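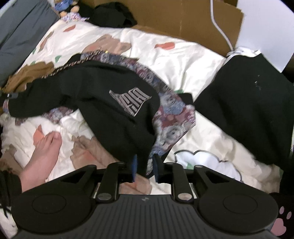

Gripper closed on black knitted garment, bed site.

Ticket 507 – Hand-held gripper, Jilton set
Status: open, watching
Opened: Wednesday, 4 pm

Problem
The left jaw comes to the fabric later than the right one. With thick clothes I do not notice it. With knitted garments the cloth turns a little between the finger pads, and the opening value in the Lultus log jumps at the moment of closing.

Checked so far
Finger pads (dark blue): cleaned with a damp cloth, no cracks found. Black fabric leaves a lot of lint on them.
Pivot screws at the jaw base: right side good. Left side, the lower screw could be turned by hand. I tightened it and marked the head with paint.
Levers: no bend that I can see. Small play on the left – I can feel it but I have no gauge here to measure it.
Firmware: not touched.

Test after tightening
15 closings on a folded towel, then 15 on the knitted garment. Towel: no jump in the log. Garment: the jump came 4 times, always when the cloth was picked up near the trim.

Reply from Dilenero support
Please do not tighten more, the lever can bind. Swap the left finger pad with the right one and repeat the same test. If the fault moves to the other side, it is the pad. If it stays, send us the left lever with both screws.

Update, next morning
Pads swapped. Jump is still on the left side, 5 times in 15. I have asked for a new lever from the Zakharchenko store, grey bin, second shelf. Until it arrives please use this gripper only for towels and sheets, and write the ticket number in the log.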